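**Tekin planner update out Sunday**

Virnley pushed a new build of its Tekin motion planner Sunday. Big change: grasp scoring now runs before the arm path, not after. Fewer dead plans, teh team says. Also 18 bug fixes, most in the Lama camera driver. Old configs still load but throw a warning (issue 1619, open).

Tabletop clutter is still the main test. Soft stuff, see-through stuff, a half-open fan.

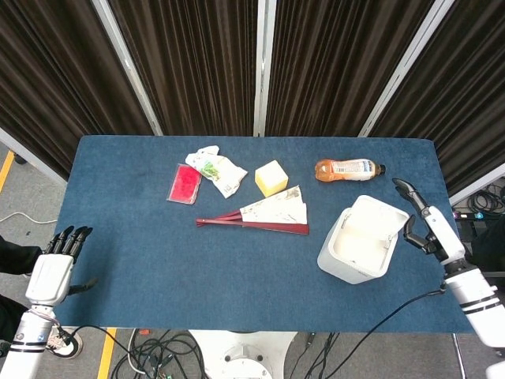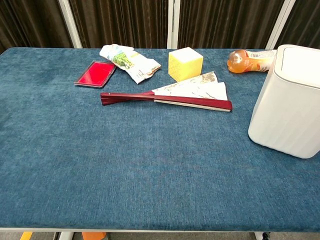

## Also this week

Brulel's log viewer gets side-by-side playback. Beta only, 2 slots left. Sign up on the tools page befor it fills.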